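Running the Kitchen Demo at an Open Day

Section 7: From Power-On to the Last Visitor

I've run the Twal kitchen demo at every Lundar open day since we moved into the Skestetti building, and I've made most of the mistakes you can make with it. So this part of the guide is me talking you through the day the way I'd do it if I were standing next to you with a coffee. Read it once the evening before. Then keep it open on the side desk, where visitors can't lean on it.

You'll need the demo computer, the big wall screen, the small side screen, the gamepad and its spare batteries. The arm and the kitchen in this demo are simulated, so there's no fencing to put up and no safety briefing to give. You still have plenty to trip over, mostly cables.

Before the doors open

1. Switch on the wall screen first and the computer second. Do it the other way round and the picture comes up tiny on the side screen, and you'll spend ten minutes in the display settings (ask me how I know!).

2. Start Twal and pick Open Day from the profile list. Please don't use the Research profile. It looks the same for a while, but it saves every single run to disk and the drive fills up by lunch.

3. Load kitchen layout 159. It has the marble counter and a good crowd of objects on it, and people like a messy counter much more than a tidy one. Loading takes 44 seconds on our machine. Leave the keyboard alone while the bar is moving.

4. Type 1325 into the seed box and press Enter. That gives you the same starting layout every time, so you can practice on exactly what the visitors will see.

Note: If you leave the seed box blank, Twal picks a layout for you. I love this late in the afternoon, when the crowd is small and I'm feeling brave, but I wouldn't start the day with it.

5. Plug in the gamepad and wait for the green light in the corner of the control window. Squeeze the right trigger a few times and check that the fingers open and close on screen.

Caution: Never plug or unplug the gamepad in the middle of a run. The arm keeps the last command it was given and wanders off across the counter, taking the dishes with it.

Showing a pick-up

6. Switch the wall screen to Close View. Visitors at the back can't make out the fingers in the wide one, and the fingers are what they came for.

7. Bring the gripper down slowly with the left stick and line the fingers up on both sides of whatever you're going for. I usually start with something upright that has a bit of height to it, like the orange one with the domed top. Close the fingers, count to two, and only then think about lifting. The pink see-through dish is close by on this layout, so go easy on the stick. 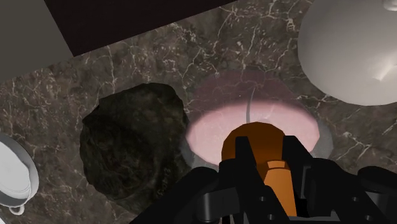 8. Lift straight up before you move sideways. I say this out loud while I'm doing it, and kids will happily shout "up first!" at the next person in line.

9. Put the object back down and open the fingers all the way. If it tips over, let it. People enjoy that part, and it's a good moment to talk about why gripping things is hard.

Note: Someone will ask what the dark lumpy thing is. I've heard rock, I've heard burnt bread, and I ask them to vote.

Switching to the wide view

10. Once everyone's had a look up close, press the View button to go to Counter View. Now you can point out the arm itself and how far it has to reach from its base to get over the counter. Give people a minute here before you say anything. They like to go hunting for things, and the hammer standing next to the apple always gets a laugh.

11. Hand over the gamepad. Set the speed slider to Gentle first – the default is fine for you and me, but a seven-year-old will have the kettle on the floor in no time.

12. Let each visitor try one object, then press Reset. Everything goes back to the seed layout and the next person gets the same chance. 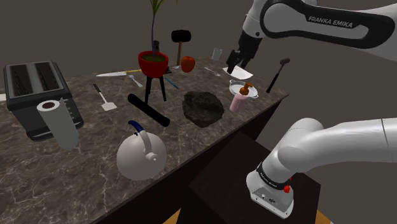 Counter View, with the gripper over the white item near the back of the counter.

Caution: Reset has no "are you sure?" box. If somebody is halfway through a beautiful lift, keep your elbow off the keyboard.

If something goes wrong

The picture freezes but the green light is still on: press Escape once and wait. Twal is usually catching up with itself.

The gripper won't close: check the batteries. It's the batteries nine times out of ten, and I keep a set taped under the desk.

An object gets stuck partway inside another one: press Reset and tell people that computers have bad days too.

The arm stops and the message bar says Limit: you've asked it to reach too far. Pull the left stick back toward you and it'll come free.

Closing up

13. Quit Twal from the menu, so it can save the visitor counter.

14. Copy the day's log to the Flikum folder on the shared drive. I add a line or two about what people asked, and I'd be glad if you did as well. The Gentle setting came straight out of those notes.

15. Turn off the wall screen, put the gamepad on its charger, and coil the long cable loosely. Tight coils broke the last one.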